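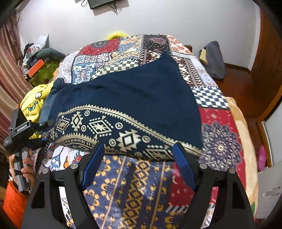 Navy cloth with the patterned border, the near gripper open.

Folding project: how do we split our demos between full folds and just the first grab?
Posted by Hayley Hebden, November 2020

Our robotics club is doing a cloth folding project for the end of year showcase. We record people folding with hand-held grippers, then train on the recordings. The task in the photo is the big navy piece on a patchwork bedspread. We have 60 recordings so far and our supervisor wants 220 before we train anything.

The model we tried on a small towel kept pinching the cover underneath along with the towel. I'm worried the patchwork will make this worse. Should we keep recording whole folds, or do a separate set where we only grab the edge and lift? Also, does the border help or hurt?

Tsz-kin Huang
Do both, but keep them in separate folders and label them from the start. We did 30 grab-and-lift clips for every batch of full folds last year and the pinching got better. Come in low with the finger pads and close on the hem, and don't press down into the mattress. If you press, the cover bunches up and goes in with the cloth.

The border is fine. It gives the model an edge to look for. Just make sure you also start with the cloth turned around, or it will learn that the pattern is always on the near side. Vary the colour of the cloth too if you can.

Fletcher Stubbs
just use a plain table, way easier

Ngan-ling Kan
A table is easier, but if the showcase is on a bed you need bed recordings. I'd keep the patchwork and swap the cover every so often.

One more thing — agree on who stops the recording. Our group had clips with long dead time at the end and trimming them took most of a weekend. We keep a sheet with the clip number, the operator and whether the fold was finished. Failed grabs stay in, marked as failed.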